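馆务通讯 | 特藏与文献保护

Halim文书整理进入著录阶段，Sistgate阅览区同步调整使用规则

Halim文书的清点工作已经结束，现转入逐件著录。该批文书由Halim家族后人分两次移交本馆，内容以商业往来信函、货物清单、租约和家庭账目为主，另有少量学校证书和未装订的日记散页。经核对，全部文书共1,854件，分装80盒，暂存于Sistgate分馆地下二层恒温库房。

移交之初，文书大体按收信人姓名捆扎，部分捆扎次序已在早年搬迁中打乱。整理小组经讨论决定，凡能够确认原有次序的，一律维持原状；不能确认的，先按形成年代排列，并在著录信息中注明"次序为整理时所定"。这一做法与本馆此前整理Faltia港务文件时采用的原则一致，便于日后研究者区分原始面貌与后期加工。

文书使用的语言较为混杂。同一封信中，正文与附言常以不同文字书写，金额和度量单位又依当地商号的习惯缩写。整理小组为此编制了一份缩写对照表，初稿已经完成，将随目录一并提供读者查阅。对照表中仍有若干符号未能确定含义，已单独列出，欢迎熟悉Faltia地区旧时商业文书的读者提出意见。

著录信息统一录入Willus目录系统。每件文书著录题名、责任者、年代、数量、尺寸、文种、保存状况及内容提要。年代不明者依据纸张、墨色和人名往来推定，推定年代加方括号。题名为整理者所拟者，同样加方括号。内容提要以客观叙述为准，不作评价，篇幅一般不超过200字。

关于编号

Halim文书的编号由全宗代码、盒号、件号三部分组成，中间以短横连接。编号一律用铅笔写在文书背面右下角，字迹宜轻，不得压印至正面。背面写满文字而无空白者，编号写在衬纸上。信封与信纸分别编号，信封取信纸编号后加小写字母。附件超过一件时，按其在信封中的叠放次序依次编写。

编号工作完成后，将由另一名馆员逐盒复核。复核内容包括编号是否连续、件数与清单是否相符、信封与信纸是否对应。发现差错时，原编号轻轻划去即可，不得擦除，并在复核单上记录更改情况。此前Faltia港务文件曾有一盒因重复擦写造成纸面起毛，处理经过已载入保护档案，供整理人员参照。
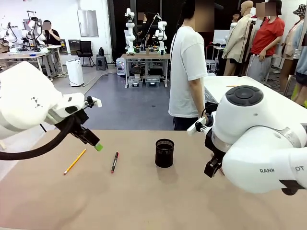
自12月起，Sistgate阅览区对书写工具的规定适用于全部特藏文献，范围由原先的手稿扩大至地图、照片、早期印刷品和装订成册的档案。读者抄录笔记只可使用铅笔，钢笔、圆珠笔、荧光笔和记号笔均须与随身物品一并存入入口处的储物柜。桌上的黄色铅笔符合规定，同在桌上的黑红两色记号笔则属于须存放的一类；黑色网状笔筒作为个人物品，也请勿带入阅览区。墨水一旦沾染纸张，往往渗入纤维，修复时难以完全去除，且去除过程本身会对纸张造成损伤。铅笔痕迹相对稳定，必要时可由保护人员处理。读者请勿自行擦拭文献上的任何痕迹，无论该痕迹是否为本人所留。

自动铅笔可以使用，但请在阅览桌以外的位置更换笔芯。削铅笔同样应在阅览区外进行，铅屑落入书脊或折缝后不易清理。手提电脑和平板电脑可以带入，保护套与电脑包须存放。便签纸、回形针和橡皮筋不得接触文献，需要标记位置时，可向服务台索取无酸纸条，每次归还文献前由读者自行取出。

关于调阅

著录期间，Halim文书以盒为单位分批开放。已完成复核的盒次可在Willus目录系统中检索，并显示"可调阅"字样；尚在著录的盒次显示"整理中"，暂不接受申请。读者须提前7个工作日提交调阅申请，写明盒号、研究题目及拟使用的时间。每次调阅以一盒为限，归还后方可领取下一盒。

申请经批准后，文献于上午九时三十分由库房提出，在缓冲间静置后送至阅览区。库房与阅览区之间存在温湿度差，静置时间由当值馆员根据当天情况确定，读者无须在旁等候，服务台将另行通知。下午四时三十分停止发放文献，五时前须全部归还。

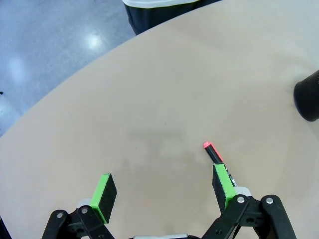
读者能否自行拍摄Halim文书？

经登记后可以拍摄，仅限个人研究使用，须关闭闪光灯和快门声，并在每张照片中摄入写有全宗代码与盒号的纸条。脆弱件、尚未展平的折件以及涉及第三方私人信息的文书不在拍摄范围之内，此类文书的包装上贴有标识。用于出版、展览或网络发布的图像，须另行向特藏部申请，由本馆统一制作。申请表可在服务台领取，填写时请注明拟用图像的编号、用途和发布范围。

拍摄时请保持文书平放，不得为取得完整画面而用力压平折痕。大幅清单需要展开者，应请当值馆员协助。装订成册的账簿须置于书托上，开合角度以书脊能够承受为限，并以软质镇纸固定书页。镇纸不得压在字迹、印章或火漆上。

关于日记散页

80盒之中，第一批开放的盒次以商业信函为主，日记散页暂列在后。散页未标页码，且多处残缺，整理小组正根据纸张裁切边缘和内容上下文尝试恢复其次序。若干页上另有他人笔迹的补记，其时间与书写者尚待考订。补记与正文分别著录，相互注明参见关系，检索时任一条目均可指向另一条目。

部分读者关心散页是否会在次序确定前公开。特藏部的意见是，次序未定之前，散页可以馆内阅览，但不制作高清图像，以免临时编号进入引文后造成混淆。此项安排将在著录完成后重新审议。
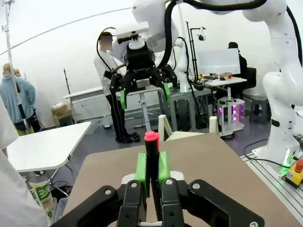
Kevser Sönmez来信指出，散页的临时编号即使不公开，也难免被读者写入笔记，建议本馆在正式编号确定后保留一份新旧编号对照，"否则早来的读者日后核对引文时将无从查起"。来信还提到，商号缩写在不同年代含义有变，对照表若只列一种解释，可能引起误读。

特藏部采纳上述两项意见。新旧编号对照将作为目录附录长期保存，并在Willus目录系统中设置检索入口，读者输入任一编号均可查得对应文书。缩写对照表将增设"使用年代"一栏，凡同一缩写出现两种以上含义的，分条列出，并各附一件文书编号作为依据。修订后的对照表仍按收到意见的情况陆续更新，更新日期标注于表首，旧版不予撤除。

关于保护处理

清点期间，保护人员对全部盒次作了初步检查。主要问题为折痕断裂、金属别针锈蚀以及旧胶带残留，个别信函有轻度水渍，未发现活动霉菌。锈蚀别针已由保护人员取下，原附着关系记录在案，以无酸纸夹代替。旧胶带暂不处理，待著录完成后按轻重缓急列入年度修复计划。

原有纸箱已全部更换为无酸档案盒。原箱上的商号印记和手写说明经拍照后留存，其中两处手写说明与箱内实际内容不符，著录时以实际内容为准，并将原说明照录于附注。原捆扎用的棉绳保存于独立信封中，随盒入库。 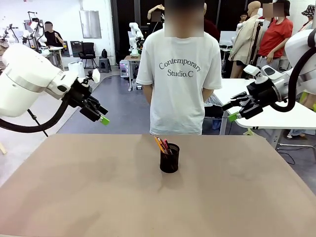 阅览桌的布置也依据保护人员的建议作了重新规定。文献与笔记应分置两侧，桌面中央留作展开文书之用，饮用水及食品不得带入，护手霜使用后须洗净双手。桌面的材质和颜色同样在考虑之列：过于光亮的表面容易反光，影响读者辨认浅淡墨迹，颜色过深则不利于及时发现脱落的纸屑。类似图中这种哑光的米褐色宽桌面，可以作为阅览桌选型时的参照。无论采用何种桌面，展开大幅清单前均须铺设衬垫，衬垫由服务台提供，用后平放交还，请勿卷折。

阅览灯的高度与角度由当值馆员调定，读者如觉光线不足，请向服务台提出，勿自行移动灯具。放大镜可在服务台借用，使用时不得直接搁置于文书表面。佩戴手套仅适用于照片类藏品，翻阅纸质文书时以洁净干燥的双手为宜，手套会降低触感，增加撕裂纸边的可能。

关于目录出版

目录拟编为一册，正文按盒次排列，后附人名索引、地名索引、商号索引及缩写对照表。人名以文书中最常见的拼写立目，其余拼写作参见。地名保留文书原貌，今名加注于后；Faltia一带部分旧地名已不再使用，位置尚未考定者，注明"待考"。目录印行之前，电子版将先在Willus目录系统中提供馆内试用，试用期间的更正意见由特藏部汇总处理。

读者提交更正意见时，请写明文书编号、现有著录文字及建议修改的文字，并附所依据的材料。书面意见可交Sistgate分馆服务台，信封上请注明"Halim文书目录"。特藏部收到后将逐件登记，处理结果以书面形式答复。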